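Small Kitchens & Counters > Organizing > Keeping everything in one row along the back, yes or no?

counterculture_jo
Posted in April

So I've been on a kick about my prep table. It's a dark table and I want everything I use daily in one line along the back, with the cutting board in front of it. Bowl at the left end, because I'm left-handed and I scrape into it all day long. My sister thinks it looks like a yard sale. I think it looks great! 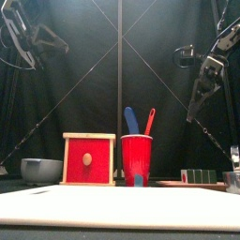 Before this I had a drawer system from Droritz and I hated it. Everything rattled, and I could never get the bowl in without taking two other things out first. Who else keeps their stuff out? And does the board live in front for you or do you stand it up against the wall?

Nabila Tuhumury
Board in front, always. If I stand mine up it falls over the second somebody shuts the fridge. I'd move the bowl closer to the middle though. You say you scrape into it, but at the far end you're carrying onion across the whole board.

mudroom_mike
Gonna be the grump here. Stuff left out gets greasy. I lived with an open row for a whole winter and every single thing on it had that sticky film. I went back to cupboards and I'm not sorry.

counterculture_jo
Mike, how far is yours from the stove? Mine's on the other side of the room so I get dust more than grease. Nabila, okay, I hear you on the onion. I did go from one row to two looser ones for a bit, so the tall things wouldn't hide the small ones. 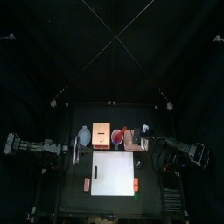
Two rows is easier to grab from, but then I lose chopping space and I start stacking things on the board, and then I may as well not own a board. I keep going back and forth on it.

Intan Govindasamy
Two rows only works if the front one is low. A cup with a spoon in it goes in back, a bottle goes in back, flat stuff can sit up front. And get a shallow tray for all the little bits! I bought a Hisness one and it's the only organizer I've ever kept using. I just pick up the whole tray when I wipe down.

mudroom_mike
A tray just means the crumbs have a place to live.

Intan Govindasamy
Mine goes in the sink every night, Mike. Takes me less time than opening your cupboards.

Nabila Tuhumury
I'm with Intan on the tray and with Mike on the grease, sorry to both of you. What do you do about boxes? I have a Liditz tea box that I love and it eats up so much room.

counterculture_jo
Boxes are my weakness. I like a bit of color back there next to all the gray, and a box gives the row some height so it doesn't look so flat. For now I'm back to the single row with the bowl on the left and a box beside it, red front facing out.
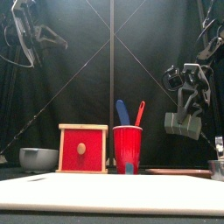

Still haven't moved the bowl to the middle, Nabila, but I'm going to try it this weekend when I've got a big pot of soup to chop for. The utensils I'm less sure about. Standing up in a cup they're handy, but I knock them with my sleeve constantly.

dolan_st_kitchen
Heavier cup. I use an old Dolan mug with a thick bottom and I haven't tipped it since. Handles all leaning the same way helps too.

mudroom_mike
Or a drawer.

counterculture_jo
No drawers, Mike!! Heavier cup I can do. I'll post again after soup day.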